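Senior Cat Dental Program: Progress Report
Submitted to the Farina Fund by Ruan Masilela, program manager

The grant pays for dental checks and cleanings for cats aged ten and over whose owners could not otherwise afford them. The second clinic, in Zundik, opened in September, so this is the first report that covers both sites.

Since the last report we have examined 851 cats. Some 400 of them needed treatment under anesthesia. The most common problem was tooth resorption, followed by gum disease. All cats booked for anesthesia had bloodwork first. Six were found to have early kidney disease and were referred to their regular vets before any dental work was scheduled.
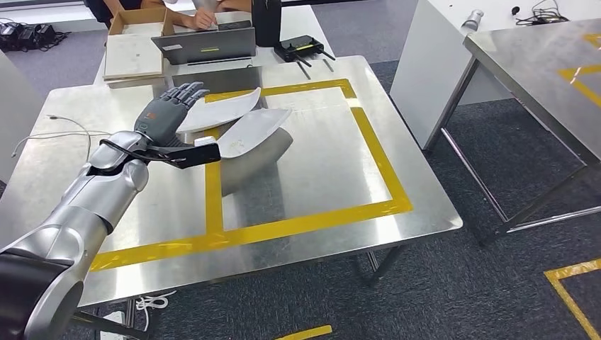

TREDEDOV, November 21, 2023

Wait times are still longer than we planned. The Trededov clinic lost a technician over the summer and the post was open for most of the period. Yaw Korletey has now taken it and is doing intake exams and X-rays. We expect to clear the backlog by spring.

Spending is within budget except for X-ray supplies, where the supplier raised prices. We moved money from the printing line to cover this, as agreed by phone. The owner leaflet on brushing and soft food was cut from four pages to two.

Follow-up is the weak point. Many owners do not come back for the recheck, mostly because of travel. We would like to try phone rechecks for cats with no extractions, and keep the in-person visit for the rest. Please let us know if this needs a change to the grant terms.

The Vurkine shelter has asked to send its older cats to us. We have not given an answer yet.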